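Three Pages a Night: Soledad Tillman on Learning to Write Music at 52

By Salvador Amaral
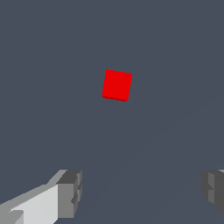 Tillman has been asked many times why she waited so long to write her first piece of music, and her answer is always that she was busy listening. She says it with a big laugh, and then she tells you what she was listening to, and you had better have your afternoon free.

We met in September at her kitchen table in Plestine, with the windows open and a radio going somewhere down the street. I had come to talk about "Rimgate," her suite for string quartet, which I have played in my car more times than I want to admit. It runs 31 minutes and hardly ever raises its voice, and I love it. The third movement has a cello line that keeps climbing a step and slipping back, and the first time I heard it I missed my turn.

"That one came from my mother's stairs," Tillman told me. "She had a bad hip, and she would go up, stop, think it over, and come back down for whatever she'd forgotten. I heard that rhythm for years. I could still tap it out for you." She did tap it out, on the side of the sugar bowl.

She grew up in a house with no piano. There was a record player and a small pile of records that came with it, most of them dance music, plus one scratched recording of a Haydn quartet that she took for a broken record at first. "I thought it was skipping," she said. "It was just Haydn repeating himself. I played it until my brother hid it." The brother gave it back years later, wrapped, as a wedding present. It hangs in the hallway now.

Her working life was spent in the office of a shipping company, and she speaks of it fondly. She learned to type there, and to read upside down across a desk, and she hummed all day long. It was only after her fiftieth birthday that she signed up for an evening class in music theory at a community college. There were 7 students, and she was the oldest by a long way. "I was terrible!" she said. "I couldn't hear a minor sixth to save my life. But I'd drive home so happy I'd go round the block again."

The class led to a habit she still keeps. Every night after supper she fills three pages of music paper, good or bad, and puts them in a box. She doesn't reread them for a month. By then, she says, she has forgotten what she meant and can hear what she wrote. I asked how many pages she has by now, expecting a shrug, and she went and got a notebook. The last number in it was 2,101.

"Most of that is junk," she said cheerfully. "There's a whole winter where I was trying to be grand. Big chords everywhere. Then in the spring you see me give up on it, and the pages get so thin, just two lines and a lot of rests, and that's where the quartet starts."

The players who took it on are the Cuadros Quartet, a young group who rehearse above a shoe store and who, by her account, argued with her about nearly everything. She had marked the opening very slow. They wanted it slower. She had written the viola part too high in places and the violist sent it back with small question marks in pencil, page after page of them. "I kept those pages," Tillman said. "They're the best lesson I ever had. She was right about all of them except one, and on that one I'm still thinking."

The first performance was in the Nernmont library, on folding chairs, with rain on the skylight. Tillman sat at the back so she could leave if she had to. She stayed. During the slow movement a small boy in front of her turned around in his seat and conducted the whole thing at her, very seriously, with a straw.

I wanted to know what she would say to someone who is thinking of starting late, and she took her time over it, pouring more coffee for both of us first.

"Get cheap paper," she said. "If you buy the nice kind you'll be scared of it. And find people who can play what you write, as soon as you can, even if it's one friend with a clarinet. It's a different thing once there's breath in it."

She is working on songs now - five of them, for low voice and piano, with words taken from her grandmother's letters. Before I left she sang me the start of the second one, standing at the sink with her eyes closed. It's about a delayed train, and the tune waits and waits on one note before it moves. She isn't sure yet about the ending.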